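Common Ground on the Shared Bench

Guidance for small robot workcells is moving from the binder to the tabletop

Saturday, January 6, 2018

For most of the past decade, the written rules for robots were addressed to large plants. They assumed a fence, a locked gate and a machine that performed one job for years at a time. The benches now found in research departments and small workshops fit that picture poorly. The arms are light, the tasks change from week to week, and the person who sets up the work in the morning may not be the person who runs it after lunch.

The Hurdale Institute took up this problem last May, when it issued the first public draft of its bench practice guide. The draft drew more than 500 written comments. Many came from sites that already had a safety procedure and wanted help with a plainer matter: how to lay out a task so that another group could repeat it and obtain a result worth comparing.

The guide, now in its second edition, answers with a short set of requirements. Holders and fixtures must have a recorded position relative to a fixed corner of the work surface. Any part that is to be picked up must have a stated starting pose, including the direction in which it leans or faces. The operator must confirm, before each run, that the path between the pickup point and the release point is free of tools, cables and hands. Changes made in the middle of a series must be entered in the log at the time they are made, and the runs before and after the change must be reported separately.

Gripping receives a chapter of its own. The committee that drafted it heard repeated accounts of small, thin parts being damaged or dropped because the grip force had been set for something larger and never changed. Sites are now asked to write down the force setting for every part, to inspect the fingertips at the start of each shift, and to limit speed while a part is held near a fixture. The guide sets no single speed for all arms. It requires each site to choose one, post it at the bench and keep to it. 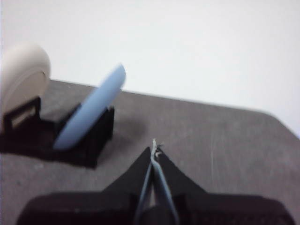
A thin part held at the fingertips of a two-finger gripper, with a blue disc and a cream-colored domed piece in black holders nearby.

The value of such detail became clear during a trial at Groston, where two teams ran the same placement task on matching equipment. Over 3000 attempts, the teams reported failure rates that could not be reconciled. A review of the logs found that one team had counted a part released slightly out of position as a success, while the other had counted it as a failure. Both had followed the instructions they were given. The second edition therefore requires that the test for success be written before the first run and attached to the results.

Not every site has welcomed the added paperwork. Hoani, a contract workshop that runs short jobs for many customers, told the institute that full records for each setup would take longer than some of the jobs themselves. The guide now permits a reduced record for any series of fewer than 800 runs, provided the results are not published or used to support a safety claim.

Software suppliers have also begun to respond. Pliton has added a setup form based on the guide to its bench control package, and the arm will not start until the form is complete. The institute supports the feature but cautions that a completed form is no substitute for a look at the bench.

Comments on the second edition will be accepted through the end of May. The institute has asked in particular for reports from sites where several groups share one arm, and for examples of logs kept by hand.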